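Norovirus, week two

Quick one before the school run, or it'll never get written.

So the bug that's been going round Grusitbridge has now got a letter home, a poster in the Asero window and its own thread on the town page, which I read at 3am while sitting on the bathroom floor. Would not recommend any of it. We went down in order of height, smallest first. Four of us in the house and 50 hours between the first bucket and the last. I was the last. I'd got quite smug by then.

I'm writing this partly because I did a few shifts a week on the cleaning side at a care home, years back, and we had two outbreaks in one winter there, and I was sure I remembered all the rules. I did not remember all the rules. I remembered the yellow bags and being shouted at.

First thing, hand gel. Everyone at the school gate is still squirting gel about as if that's that sorted. Alcohol gel isn't much use against norovirus. Soap and water, properly, with the drying done as well. The school knows this, it's in the letter, second paragraph, but there's still a big pump bottle on the table by reception and the kids love it. Rodica Barbu, who was my supervisor at the home and who I rang in a bit of a state, said the pump bottle makes adults feel better and she wouldn't waste breath on it, just get the kids to the sinks before lunch. She's retired now and still answers the phone like she's on shift.

Second thing, bleach. Not the nice smelling spray. It needs to be a bleach based cleaner and it needs to sit there a bit before you wipe it. Read the back of the bottle, they all say something different. Windows open. And don't mix it with anything, please, I know someone who did and she had a very bad afternoon on top of a very bad night. Do the taps, the flush, the door handles, light switches, phone. I forgot the phone. I'd carried that phone everywhere, see above re bathroom floor.
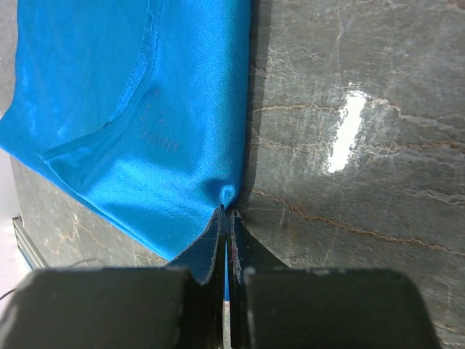
Laundry was the bit that nearly finished me. Rodica's rules: don't shake it, don't hug it to your chest down the stairs, wash it apart from everyone else's, hottest the fabric will stand, and hands after. Easy with towels and pillowcases. They went in on 60 and I didn't give them another thought. It's the stuff that can't go in hot that gets you. I've got a thing in turquoise satin, very shiny, row of little stitches along the seam, and you don't put a fabric like that on a 60 unless you've fallen out with it. For anything delicate that's actually been hit, I've gone for a wash on its own as warm as the label lets me, full dry, then left alone for a good while. It's a compromise and I know it's a compromise. The virus can hang about on fabric and hard surfaces for days, so if it's something you can live without, bin it and have a cry.

Drinks next. Small sips. Tiny. I gave my youngest a full beaker of squash because she begged and we both regreted it inside ten minutes. After that it was a teaspoon at a time with the rehydration sachets, which taste like a swimming pool that's been near an orange. The pharmacist on Vashisht Road, Amirhossein Rostami, was brilliant about it. Came out from behind the counter, kept me by the door (fair enough, I looked like a ghost), asked how many wet nappies and when, and told me what should have me ringing 111 straight off. Sunken eyes, no wee, floppy, blood anywhere, green sick. Babies and very old people sooner than you think. I wrote it on the back of my hand in biro and then washed my hands so many times it was gone by teatime. So it's written down here instead.

Also no fizzy drinks for little ones. I was raised on flat lemonade for a bad tummy and so was everyone I know, and I had it half poured. Apparently it can make the runs worse. My mum has taken this personally.

Then the 48 hour thing, which is the reason I started typing. It's two days from the LAST time anyone's sick or has the runs. Not two days from the first. Not "he's had some toast and he seems fine". I've seen three separate people on the town page say their child was back in the next morning because he was bouncing off the walls. Mine was bouncing too. She was still off. It's miserable if you're not paid when you're not in, I do get it, I lost nearly a full week and nobody at Jillell is going to make that up for me. But the swimming class lost half its kids after one came back early, and the over-70s lunch shares the same changing rooms and toilets. You can be giving it to people for a while after you feel ok, hence the two days and hence still being fussy about hands for longer than that. And keep off cooking for other people.

Someone asked in the comments on the last post if you can get it again. Yes. Sorry. There's loads of types of it and whatever immunity you get doesn't last long. Antibiotics do nothing, it's a virus. Don't go and sit in the surgery either, ring. They had to close the waiting room for an hour last week for a deep clean and I gather it wasn't the first time.

The nursing home up the hill has stopped visiting for now. A lot of grumbling about that. I'd only say that when we had it at ours, it took out residents and staff pretty much together, and there was one night in January with two of us on for the entire top floor. I still remember the sound of the call bells. So if they say no visitors, it's no visitors, ring your nan and send her a card.

What we're eating now, as people always ask: toast, plain rice, a banana if feeling wild. My eldest had a pickled onion on day three and kept it down so I don't know what to tell you.

Right, that's the machine beeping, third load since breakfast. Still to do: bathroom mat, car seat cover (do NOT ask), the remote control. If anyone local's got spare sachets the chemist had run out when I passed, next delivery tommorow morning. Leave them on the step and don't come in.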